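Zwischenbericht Schülerprojekt »Sikdale«
Stand: 11. Januar 2018
An: Förderstelle Clekus, z. Hd. Graciela Insaurralde
Von: Ermira Angelovski, Robotik-AG

Die AG trifft sich seit Oktober zweimal pro Woche im Werkraum. Von den ursprünglich 7 angemeldeten Schülerinnen und Schülern sind 6 dabeigeblieben. Eine Schülerin ist in die Theatergruppe gewechselt, ihre Aufgaben bei der Dokumentation hat die Gruppe unter sich aufgeteilt.

Das im Antrag genannte Ziel besteht unverändert: Zwei Roboterarme sollen dünne Drähte aus einem Haufen aufnehmen, nach Farbe trennen und in Behälter ablegen. Die Gruppe steuert die Arme derzeit noch von Hand und zeichnet die Bewegungen auf. Bis Weihnachten kamen so 77 Durchgänge zusammen, die auf dem Rechner der Schule gesichert sind.

Schwierig bleibt das Vereinzeln. Die Drähte verhaken sich, und wer einen herausziehen will, bewegt meist mehrere mit. Die Gruppe hat deshalb den Ablauf geändert – ein Arm hält nun, der andere zieht. Ob das auf Dauer besser geht, wollen wir nach den nächsten Durchgängen beurteilen.

Im November fiel die Arbeit 2 Wochen aus, weil der Werkraum für Prüfungen gebraucht wurde. Der Zeitplan verschiebt sich entsprechend. Die Vorführung beim Schulwettbewerb Iresitz ist davon nicht betroffen.

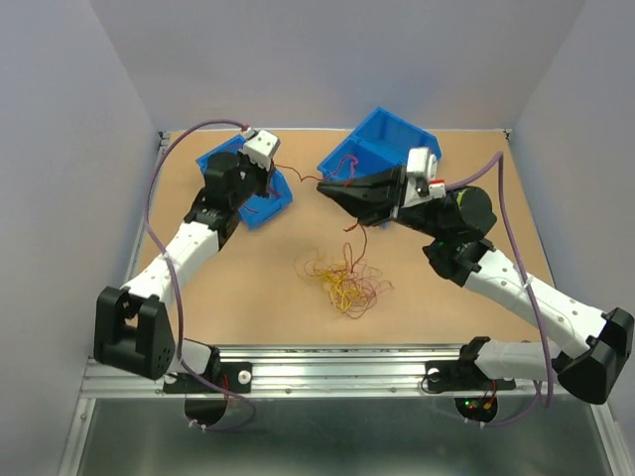 Arbeitspaket 2: Sortieren

Gelbe und rote Drähte liegen vorn auf dem Tisch, dahinter stehen die blauen Behälter. Der größere ist durch einen Steg unterteilt. Die Kabel an den Armen sind mit Kabelbindern befestigt.

Offen sind noch die Auswertung der Aufzeichnungen und die Anleitung für die Partnerschule Cronin. Die Mittel für Material sind zur Hälfte ausgegeben, zusätzliche Kosten erwarten wir nicht. Den nächsten Bericht schicken wir nach dem Wettbewerb, die Belege liegen diesem Schreiben bei.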